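Bench Notes: the two-arm table

Readers of the April issue will remember that Mekow was going to be finished by the time it went out. Mekow has not been informed. What we do have, at the shared workshop on the Drukham side of the yard, is a table with two robot arms over it and a long list of things the arms decline to pick up.

The current job is small litter into a clear plastic container. Wrappers are the hard part. They're light, they crumple differently every time, and the gripper closes on a twisted end with great confidence and then on nothing. 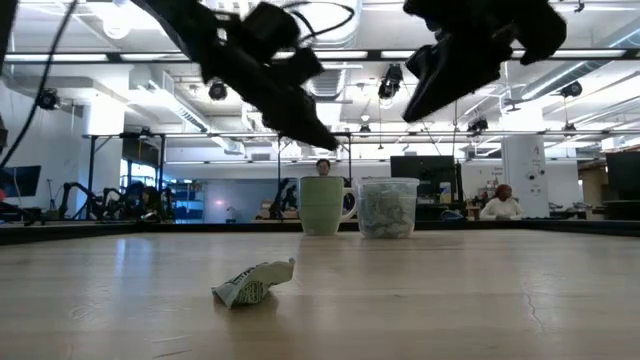

Aušra Ozoliņš thinks we are fussing over the wrong end of the machine. Leave the fingers alone, she writes, and slow the last inch of travel by half, then see whether you still want new pads. She also asked for her hex keys back.

We tried it, with poor grace. Over 200 attempts at the slower speed the drops went down, and the pads we had already ordered from Ketano are now in a drawer. The hex keys are being looked for.

Flat things come next. Folded paper lies close to the wood and gives a finger very little to get under, so the plan is to pinch across the fold and accept that two will sometimes come up together. Rana, the script that chooses which piece to go for, has opinions about order that we haven't managed to change. Its longest run without a human hand reaching in is 7 pieces. 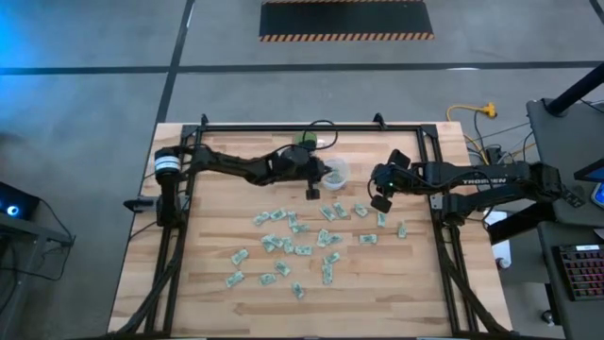
Folded bills and the cup, between the two grippers.

Bench time is open to members most evenings. Bring your own wrappers.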